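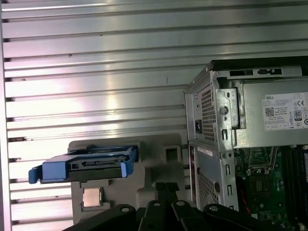

Last year's team at Lekota asked that this section start with one request: read the part about the tray before you power the arm, even if you have run the arm on another project. Their message to the club went on to say that most of the time they lost in the PC Teardown event was lost on tray position, and that they would have traded a week of coding for one good afternoon of setup. The steps below follow the order they settled on.

Section 4. Setting up the teardown station

This section covers the bench setup for the Bullham club kit. It assumes the arm is already bolted down and that you have finished the joint calibration in Section 3. Allow one full club meeting for a first setup.

4.1 Preparing the computer

1. Use a desktop tower with a side panel that comes off without tools. The power cord must be unplugged from the wall and from the power supply before the tower goes on the bench.

2. Press and hold the tower's power button for 30 seconds with the cord out.

3. Take off the side panel and store it under the bench.

4. Stand the tower upright so that the gripper can reach the motherboard from the open side. Tape or clamp the base.

5. Tuck back any loose cables near the memory slots. A cable that moves between runs will throw off the Drarnurik vision module.

CAUTION: Do not open the power supply unit. The capacitors inside can hold a charge long after the cord is out. The power supply is not a scoring part in this event and the arm has no reason to touch it.

4.2 Placing the parts tray

The tray holds parts in shaped pockets. The processor has its own square pocket and must lie flat in it, metal lid up. A drive caddy can rest at one end of the tray and may stick out past the edge, as long as it does not cover a pocket you plan to use.

1. Set the tray beside the tower, close to the lower part of the case.

2. Check that every pocket you will use is inside the arm's reach. Jog the gripper to each one by hand from the pendant at low speed.

3. Mark the tray corners on the bench with tape. If the tray gets bumped, put it back on the marks and repeat step 2.

4. Load the processor by hand, holding it by the edges. Do not touch the contacts on the underside.

Note: Club practice processors are dead parts from the Bamard recycling bin. Keep them separate from working ones. They look the same.

4.3 Setting the gripper

1. With the arm powered off, check the screws on the gripper fingers. They should be snug. Overtightening strips the threads.

2. Power on the arm and open the gripper fully.

3. In the station software, set GRIP_FORCE to 200. Raise it in small steps only if parts slip.

4. Set the closed position limit to 1,517. This is the value for the stock fingers. Teams that print their own fingers have to find their own limit and write it in the team log.

5. Set MOVE_TIMEOUT to 3,000 milliseconds.

6. Save the profile under your team name. Do not save over the default profile.

CAUTION: Keep hands, hair and sleeves out of the work area whenever the arm is powered. One student stays at the stop button and does nothing else - no typing, no phone.

4.4 First run

1. Run PICK_TEST with an empty gripper. The arm should stop above the processor pocket and return home.

2. If it stops off center, adjust the tray offset and run it again. Do not fix the error by sliding the tray.

3. Once the empty run is clean, run PICK_TEST with the processor in place at half speed.

4. Move on to the caddy. Grip it by a side rail.

If the vision module reports a part where there is none, check for glare. Shiny metal near the bench can give false edges, and so can the processor lid. Turn a lamp away or hang a dark cloth behind the station, then run the camera check again from Section 3.

4.5 Shutting down

Send the arm home, open the gripper, and switch off at the controller before anyone reaches in. Return practice processors to their box. Leave the tape marks on the bench if your team has the next slot.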